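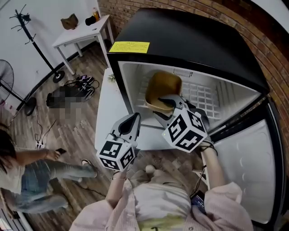 Lollus boucle un tour de table de 26 millions d'euros

15/09/2018 – La plateforme d'échange de cryptoactifs Lollus a annoncé la clôture d'un tour de table de 26 millions d'euros, mené par le fonds Nivine. La société de gestion Poirier, déjà présente au capital, a remis au pot.

L'opération intervient dans un marché difficile. Les volumes échangés sur la plateforme ont reculé depuis le début de l'année et deux concurrents directs ont suspendu leurs projets d'émission de jetons pendant l'été. Lollus affirme rester à l'équilibre grâce aux commissions versées par ses clients professionnels, qui sont désormais 418.

Les fonds doivent servir en priorité à la conservation des actifs. Lollus veut proposer aux sociétés de gestion un service de garde hors ligne, développé avec la jeune pousse Odo, dont elle détient 2 % du capital. Une première version est attendue en décembre pour un groupe restreint de clients. Les tarifs n'ont pas été communiqués.

L'entreprise compte aussi recruter. Elle emploie 75 personnes, surtout des développeurs et des juristes, et cherche des profils en conformité pour préparer ses demandes d'agrément en Asie. Un bureau à Singapour est à l'étude – la décision sera prise après l'examen du dossier par le conseil d'administration.

Nivine obtient un siège à ce conseil. Le fonds, qui investissait jusqu'ici dans les logiciels de paiement, indique qu'il n'achètera pas de jetons en direct et s'en tiendra aux prises de participation. La valorisation retenue pour l'opération n'a pas été rendue publique.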